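Recording Pick-and-Place Demonstrations in Simulation: Basket Task

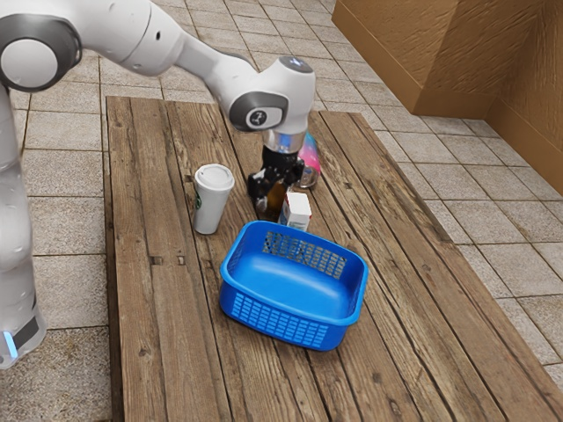
The basket task in simulation, with the gripper at the amber bottle and the basket still empty.

This page covers recording demonstrations for the basket task, from loading the table to exporting the set. It assumes Bostamow is installed and your controller is paired. If the arm doesn't follow your hand, go back to the pairing page first.

1. Load the layout

Open Bostamow, choose Basket Task, and load the layout file. The table should come up with the coffee cup, the bottles, the carton and the blue basket. Press Shuffle once. Shuffle moves the objects a little and turns the basket, and it picks a new target for the episode. The target name shows in the status line.

If the basket lands too close to an edge for the arm to reach, press Shuffle again. Don't drag it by hand. Dragged objects keep their old pose in the log until the next reset.

2. Record one episode

Press R to start. Bring the gripper in from above with the fingers open. When objects stand close together, as the amber bottle and the carton do in the picture, turn the wrist so neither finger comes down on the neighbor. Close, wait for the contact flag, then lift straight up until the object clears the basket rim. Move over the basket, lower, open, and back away. Press R again to stop.

Go at a steady pace. Long pauses in mid-air end up in the training data, and the policy will learn to pause there too.

3. Keep or discard

Keep an episode if the target ends up in the basket and nothing else was knocked over. A missed first grasp is fine if you recovered without a reset, but tag it "retry". Discard anything where the fingers passed through an object. Lower the physics step if you see that more than once.

4. How many to record

Record 40 episodes per target. Our April set came to 2499 across all layouts, and 1664 were left after filtering. Most of the losses were tipped cups. Grip the cup below the lid and close slowly.

5. Export

Run the export with the Wellden preset. Open the summary and check the count for each target. If one shows 39, an episode was probably saved without a stop mark. Find it in the list, trim the end, and export again.

Notes by Ming-te Yuen

Related pages
Pairing a hand controller
Setting the physics step
Tagging retries and partial grasps
Grovance layouts: shelf and drawer
Converting old Eyvindsson logs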